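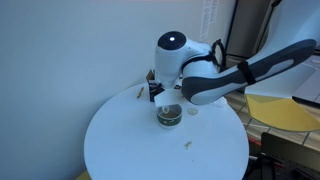 Alvar Hellström has maintained the hearing loops at Pradby's public halls for long enough to distrust any installation without a drawing. "Most faults I get called to are layout faults," he says. "The amplifier is fine. The wire was run next to steel."

He checks each loop with a 1000 Hz tone, then walks the seating with a field strength meter. At the Presdale lecture room, which has 80 seats, the back two rows read low until the loop was split into two segments last November.

Background hum is measured separately, with the lights on. "Dimmers are the usual source," Hellström says. "Turn them off for the test and your reading is worthless."

The Grønli hall is next on his list. Its loop dates from before the floor was replaced, and he expects to rewire it.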